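首页 > 教程 > 双臂工位 > 收桌任务

用Plondar双臂套件配置一个收桌任务

作者:Mathias Plattner
更新:2025-11-27
适用:Plondar双臂套件,Nallwood控制软件11版

这篇教程讲怎样在Plondar双臂套件上从头配出一个收桌任务:餐具归到托盘里,垃圾归到垃圾桶里。读者应当已经完成机械臂的固定、接线和首次上电。还没做到这一步的,请先看《安装与上电》。

收桌是我们给新用户推荐的第一个双臂任务。物品便宜,到处都能买到,弄坏了也不心疼;硬的、软的、会滚的、会变形的都有,夹爪参数没调好马上就能看出来。

需要准备的东西

套件里已有:
两条机械臂和配套夹爪
头部相机和支架
工控机,预装Nallwood
急停按钮
标定板

自己准备:
一张结实的桌子,台面浅色、哑光
一个带边的托盘,颜色和台面要有明显区别
盘子若干,杯子若干,杯子最好带把手
铝箔、纸袋、空易拉罐一类的垃圾
一个垃圾桶,高度不要超过桌面太多

透明玻璃杯先不要用。深度数据在透明物体上不可靠,新手会把时间都花在这上面。等不透明的物品跑顺了再加。

第一步:摆桌子

桌子的长边正对机械臂底座。托盘放在左臂一侧,垃圾放在右臂一侧,两边之间留出空当。任务的默认分工是左臂管餐具,右臂管垃圾,照这个分工摆,两条手臂大部分时间不用交叉。

托盘贴着桌子的左端放,垃圾桶放在桌子右侧的地上。垃圾桶离底座太近时右臂要收得很紧才能松手,肘部容易报限位。往外挪一点就好。

盘子叠成一摞,杯子和盘子分开放。杯子把手的朝向不用统一,采集数据的时候反而要常换。垃圾不要摆整齐,纸袋揉过再放,铝箔也一样,平整的铝箔贴在桌面上夹不起来。
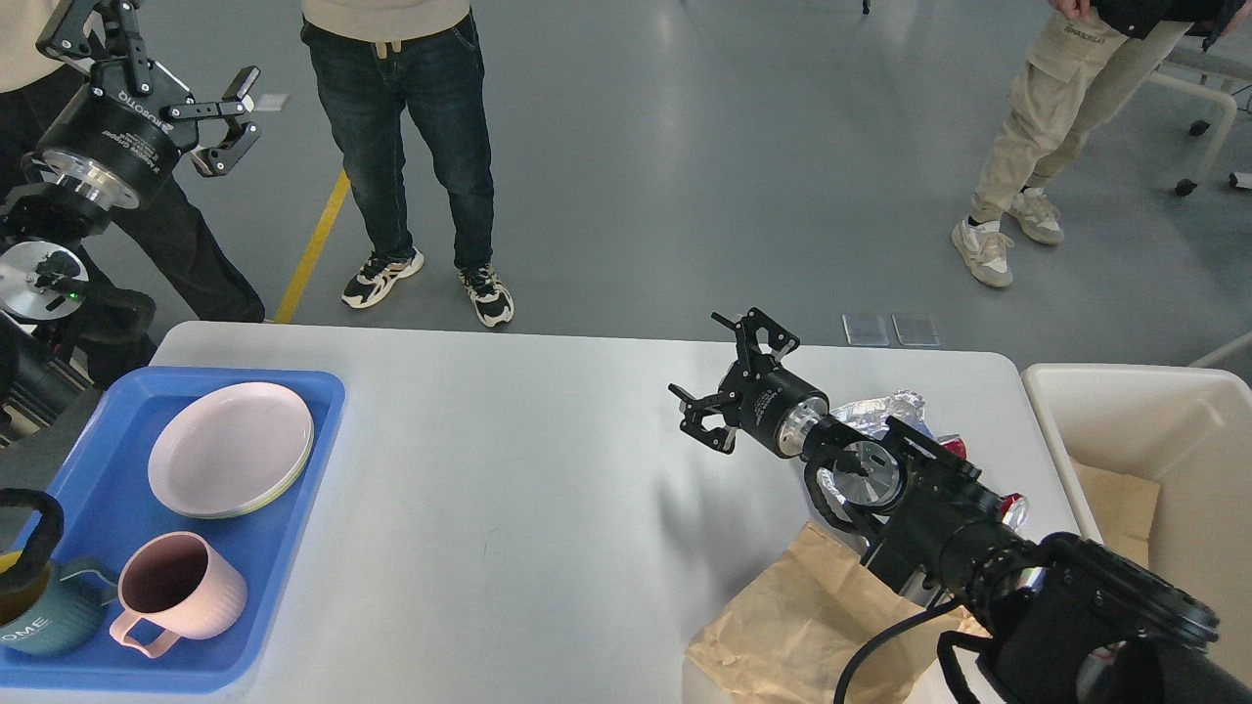
收桌工位。左侧蓝色托盘里是盘子和杯子,右侧台面上是揉皱的棕色纸袋。

台面上除了任务物品,不要留螺丝刀、扎带、手机。线缆在手臂下方要留出活动的余量,又不能拖到抓取区域里。装好以后用手动模式把两条手臂各转到最远的位置看一遍,线缆绷紧了就重新固定。

第二步:标定头部相机

1. 打开Nallwood,进入“设备 > 头部相机 > 标定”。
2. 把标定板平放在桌面中央,清空其他物品。
3. 点“开始”,软件会让左臂依次走完预设的姿态,然后换右臂。
4. 走完后看误差一栏。显示绿色就保存,显示黄色或红色就重来。

误差偏大的时候,先看相机支架的锁紧螺钉,再看头顶灯光在台面上有没有反光斑。这两处查过还不行,再考虑换标定板。标定板的纸面起泡或者卷边以后不能继续用。

移动过桌子、碰过相机支架,都要重新标定。只换托盘或者物品不需要。

第三步:设定工作区

在“任务 > 新建”里选模板“双臂收桌”,给任务取个名字。软件会显示一张俯视图,上面有三个可以拖动的区域:

餐具区:罩住托盘,四边各放宽一点。
垃圾区:罩住右侧放垃圾的台面。
投放区:罩住垃圾桶的开口,不要罩到桶沿。

三个区域互相不能重叠。餐具区和垃圾区之间的空当由软件当作交接区处理,任何时刻只允许一条手臂进入。如果一条手臂经常停下来等另一条,多半是区域画得太大,交接区被挤没了。

桌面高度用右臂去测。点“测桌高”,右臂会慢慢下降,夹爪碰到台面后自动抬起。测的时候手不要扶桌子。

第四步:调夹爪

两个夹爪分开设参数。左边主要对付陶瓷和塑料,右边主要对付软的东西,共用一套参数两边都不好用。

左夹爪:
夹持力从低档开始。拿盘子时夹盘沿,指尖进到盘沿以内就够了,进得太深会顶到下面一只盘子。
速度用低档。
“接触后减速”打开。

右夹爪:
夹持力用中档。
速度用中档。
“允许完全闭合”打开。纸和铝箔夹到最后几乎没有厚度,这一项关着的时候,软件会把夹到铝箔判成夹空。

易拉罐介于两者之间。完整的罐子会滚,压扁的罐子不会滚但是边缘滑。我的做法是在物品列表里给易拉罐单独建一条,夹持力比纸袋高一档。

夹持力调好以后做一次悬停测试:夹住物品,抬离桌面,停住,看物品有没有往下滑。每一类物品都要测,不要只拿最好夹的那只杯子测。

第五步:录示范

Nallwood支持用遥操作手柄录示范。一条示范从物品摆好、两臂回到起始位开始,到桌面收完、两臂再次回到起始位结束。中途失误不用停,能补救就补救,录完在列表里打上“含补救”的标签。训练时可以选择要不要用这些数据。

起始位的要求很简单:两只夹爪都张开,抬高到托盘和垃圾以上,不挡相机看物品。
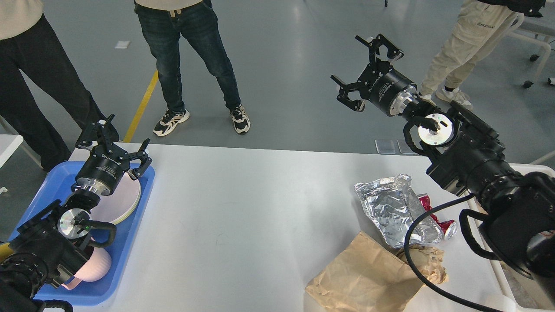

每录完一条就重新摆一次。下面这些要有变化:杯子立着或者倒着,盘子摞得高一点或者低一点,垃圾堆的位置、朝向和叠放次序。托盘本身也可以稍微转个角度,只要还在餐具区里。我们见过不少用户每次都把纸袋放在同一个地方,训练出来的模型就只会去那个地方夹,纸袋挪开一掌宽它照样往老位置伸。

垃圾叠在一起的时候,先夹最上面的一件。示范的人要一直按这个顺序来,两个人轮流录的话事先说好。Dilruba Chowdhury和Rezaul Howlader录我们自带的那套示范时,一个习惯先拿铝箔,一个习惯先拿纸袋,第一版模型在两样东西之间来回犹豫,后来统一了顺序重录。

200条示范可以训练出一个能用的基础模型。我们随套件提供的数据集有988条,物品和上面清单里的种类一致,可以和自己的数据混在一起用。混用时在“数据 > 来源权重”里把自己录的那部分调高。

录示范的人站在桌边就可以,看得清夹爪为准。其他人可以在旁边看,手和包都不要伸过桌沿。急停按钮放在操作者不用转身就能按到的地方,录之前先按一次确认有效。

第六步:训练

训练有两种方式。

本机训练:用套件里的工控机。在“任务 > 训练”里选好数据,点“开始”。200条示范在标准配置上要跑417分钟,适合下班前启动。训练期间不要同时录示范,磁盘会跟不上。

Herath托管训练:数据上传后在远端训练,完成后模型自动回到工控机上。需要另外订购,按任务计费。上传前请检查画面里有没有不方便外传的内容,软件带有遮挡工具,在“数据 > 遮挡”里。

两种方式得到的模型格式相同,可以互换。只有一两个任务的用户用本机训练就够了。

第七步:试运行

1. 速度滑块拉到最低。
2. 桌上只放托盘和一件垃圾,点“单步”。软件每做一个动作前会把计划的轨迹画在俯视图上,确认后再执行。
3. 单件没有问题,再加到两件、三件。
4. 全部物品放上去,改成“连续”,速度仍然用最低。
5. 跑顺以后再逐步提速。

每提一次速度,都完整跑几轮再提下一次。陶瓷杯在高速下会碰出声音,听到了就退回上一档。试运行阶段建议桌边铺一块软垫。

运行记录保存在“任务 > 记录”里,每一轮都有两条手臂的轨迹和夹爪力的曲线。找我们的支持团队时请附上这份记录,只发手机视频很难判断问题出在哪里。

常见问题

夹爪碰到托盘的边
桌高测得不准,或者托盘换过。重新测桌高,再到物品列表里更新托盘的边高。

盘子一次夹起两只
夹得太深。把左夹爪的“进深”减小一档。釉面互相吸住的盘子,中间垫张薄纸再叠。

铝箔夹起来又掉了
先确认“允许完全闭合”已经打开。已经打开的,把夹持点往铝箔折得最厚的地方移,在示范里也要这样夹。

杯子倒着的时候不去夹
示范里倒着的杯子太少。补录一些,不用全部重录,训练时选“在现有模型上继续”。

右臂在投放区上方停住不动
看投放区是不是画到了桶沿。也可能是桶里的东西堆得高过桶口,清空后点“继续”。

头部画面里有人走动,会不会影响
人在桌子后面站着或者走动,一般没有影响,工作区以外的画面在训练时会降低权重。手伸进工作区时软件会暂停,这是正常的。

可以换成自己的夹爪吗
可以。在“设备 > 末端”里填写指长、最大开口和重量,然后从第四步重新做起。我们的默认参数对换过的夹爪不适用。

选购说明

Plondar双臂套件分基础版和完整版。基础版不含遥操作手柄,适合已经有自己的采集设备的实验室。按这篇教程从头做到尾,需要完整版,或者基础版加一套手柄。

不想自己动手的,可以订上门配置服务,由Jurkgate的工程师到现场完成第一步到第四步,并带着用户录完第一批示范。物品请提前备齐,工程师不带盘子和杯子。十二月的上门时间已经开放预约,预约时请写明桌子的尺寸和房间里可用的电源。

套件的销售咨询找Marit Dalen,上门配置和售后找Thodoris Konstantinidis,两人的联系方式在“联系我们”页面。

更新记录

本次更新:按11版的界面改写了第三步;第四步补充了易拉罐的设置;常见问题增加了关于更换夹爪的一条。

相关教程
安装与上电
遥操作手柄的配对
给物品列表添加新物品
在现有模型上继续训练

上一篇:安装与上电
下一篇:双手交接:把杯子从右臂递给左臂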